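Search this blog
Type and hit enter
Reading time: 2 minutes

The lolly aisle, one cup at a time

I've had a soft spot for pick-and-mix ever since my nan used to hand me a paper bag and tell me to go mad, so when Stefaniia Polishchuk asked if I'd write something about the loose snack shelves at the supermarket, I said yes before she'd finished her sentence (sorry, Stefaniia!). I was on those shelves for most of April, and it's the jelly cups I still think about. They come in cartons, one flavour to a box, and you squat down on the tiles with your knees either side and scoop them up by the double handful.

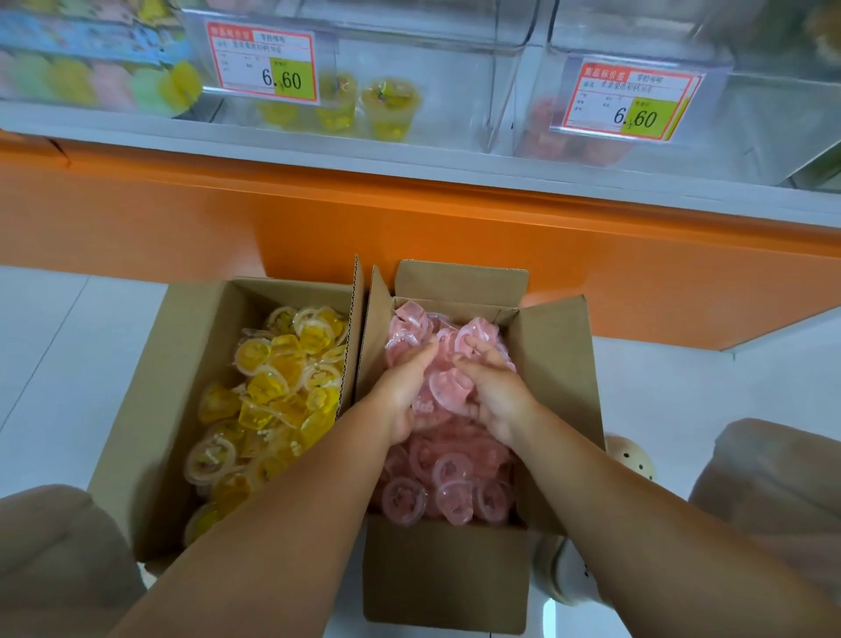
Can't you just tip the whole box into the bin?
You can, but the cups land every which way, and a few always end up under the shelving where only a broom handle will reach them.

So I went by the handful, and for the neat rows I went slower than that. The fruity yellow ones suit being stacked in little towers on a bit of a tilt, lids facing out, so the bin looks generous from the front even when it's getting low at the back. It's fiddly, and my knees had opinions about it by mid-morning, but there's something very calming about a colour filling up a clear box.

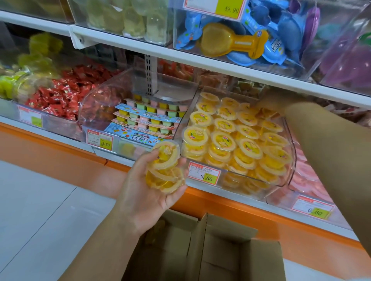
Yevhen Tymoshchuk taught me most of what I know, and his great rule was to empty a bin right out before filling it again. Old cups come out, the bin gets a wipe, new ones go in at the bottom and the old ones go back on top where people will grab them first. I used to skip the wipe when I was in a hurry, and he'd run one finger along the inside edge and look at me over his glasses. I never won that one! 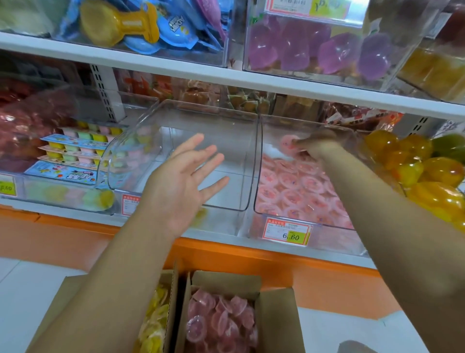
The other thing is the price labels, which want checking before the lollies go in, as it's very easy to fill a lovely bin of pink over a ticket meant for something else. I did that once with more than 80 cups and had to shift the lot across. These days I read the ticket out loud under my breath, like a batty old aunt, and then I start. Next time I'll tell you about the toffees, which stick to everything, me included.

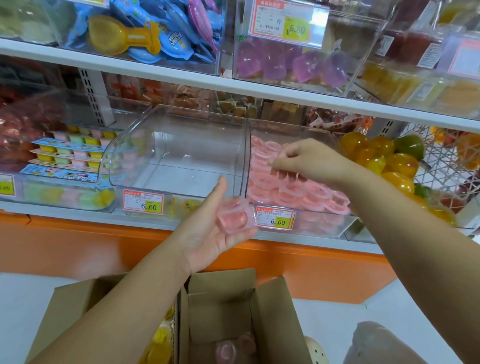

Pink jelly cups in the bin, 6.60 on the ticket.

Recent posts
My Grukwood step stool, a year on
What I keep in the Bedero tin
Toffees and other sticky customers
A rainy afternoon and too much marmalade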